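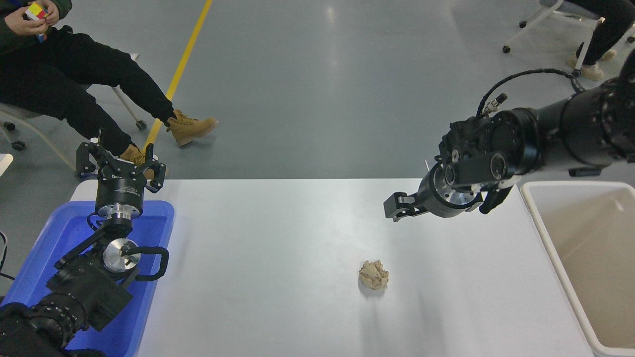

Fig. 4.1. The two-arm station, with a paper ball on the table and the right gripper open above it.

Home | Syllabus | Notes | Assignments | Contact
Reading time: 6 minutes
Print this page | E-mail this page

Unit 4: Collecting Demonstrations
Notes prepared by Shabnam Qureshi, revised January

4.1 What you are collecting

In Unit 3 we treated the training set as given. You had a folder of episodes, you split it, you fit a policy. This unit covers where the folder comes from. By the end of it your group will have collected its own set for the clearing task and written the log that goes with it.

An episode is one attempt at one task, from the start signal to the stop signal. It holds the camera streams, the joint positions of both arms, the gripper openings, and a line of text giving the task. For the clearing task the text is "put the paper in the white bin." Use that wording every time. Last year two groups typed their own versions and we spent an afternoon with Sutrisno Khoo's script sorting them out.

The policy will learn whatever is regular in your episodes, including things you did not mean to teach. If the paper always starts in the same place, the arm will learn to go to that place. If you always pause before closing the gripper, so will the policy.

4.2 Before the session

Read the station sheet and sign the safety page. Awuor Temba keeps both in the lab binder and will not start the arms until your name is on the page.

Check that the disk has room for the whole session. Check that the clock on the recording computer agrees with the one on the control computer. A difference of even a fraction of a second shifts the actions against the images, and the trained policy will reach late or close early. The Rebane recorder prints a warning when the clocks drift, but the warning scrolls past quickly.

Record one short test episode and play it back before doing anything else. Look at every stream. Then delete it.
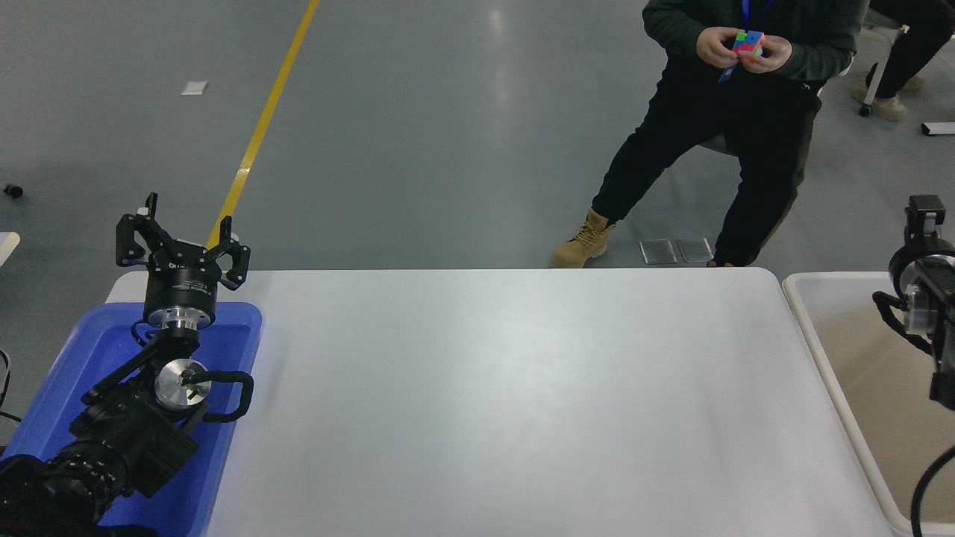 Next, decide on your starting positions. Mark them on paper, using the grid in the station sheet, and give each cell a number. Do not put tape on the table. The policy can see tape, and it will use it.

Each group should collect 70 episodes of the clearing task. Divide them as evenly as you can among the grid cells and shuffle the order. Working across the grid from left to right looks tidy, but people get smoother as they practice, and you end up with clumsy episodes on one side and good ones on the other.

4.3 Roles

One person operates. One person resets the table and calls the next cell. One person keeps the log. Change places every 12 episodes and write the change in the log, with the operator's initials. Different operators move differently, and we want that in the set — but we want to know who did what when we look at the results in Unit 6.

The person resetting places the object, steps back, and says "clear." The operator waits for that word. Hands stay off the table between the start signal and the stop signal, even if the paper rolls.

Anyone in the lab who is not working at the station may stay if they keep outside the reach of the arms. They can move around. The background does not have to be identical from one episode to the next, and a set recorded with a perfectly still background often does badly in a busy room.

4.4 Operating

Start from the rest pose. Move at a steady pace, slower than feels natural at first. Approach the paper from above with the gripper open, close, lift, carry, and open over the bin. Return to rest before you stop recording. The return is part of the episode.

The arm that is not doing the task stays at rest, and its joint values are recorded all the same. Do not crop them out. In the second assignment both arms work, and the recorder expects the same columns in both sets.

If the grasp slips, try again within the same episode. A recovery is useful, and a policy trained only on clean grasps has no idea what to do after a bad one. Allow two more tries. After that, stop and mark the episode as failed.

Crumple the paper again from time to time. A ball that has been squeezed often gets small and hard and is easier to grasp than a fresh one. Elisa Donati's group used one ball for their whole set and found that their policy closed too far on anything looser.

4.5 Keeping and discarding

Discard an episode if a stream is missing, if someone reached in, or if the emergency stop was pressed. Discard it also if the task text is wrong and you can't correct it with confidence.

Keep failed attempts, but label them. They go in a separate folder and are not used for training in this course. We will use them in Unit 6 to train the success classifier.

Do not discard an episode for being ugly. In the January pilot, Pendo Mosoti went through a set from which the operators had removed anything they disliked. They had thrown out 31 episodes, and more than 40 were left in the folder. The removed ones were mostly from the far corners of the table, where the arm has to stretch. The policy did well in the middle and poorly at the corners, as you would expect.

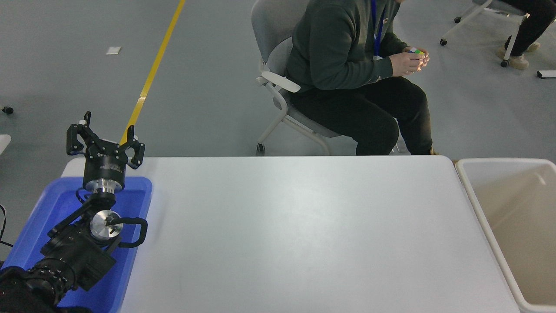
Photo: Unit 4 course materials / Celtska Lab

4.6 The log

One line per episode: episode number, grid cell, operator, outcome, remarks. Fill it in as you go. Remarks can be short ("slipped once," "rolled left"). If the lighting changes or a camera gets bumped, write that down with the time and tell Awuor. A bumped camera has to be calibrated again before you continue, and episodes recorded after the bump go in a new folder.

4.7 To hand in

The episode folder, the failed folder, the log, and one page on how you chose your starting positions and what you would change. The page should mention at least one regularity in your data that you did not intend. Every set has some.

Questions for discussion

1. Your group has time for ten more episodes. Would you repeat the hardest cells or add new ones? Why?
2. Two operators always approach from the right and one from the left. What might a policy that averages their actions do?
3. How would you find a clock offset in a set that has already been recorded?

Reading for next time: station sheet, pages on calibration; Unit 5 notes, first section only.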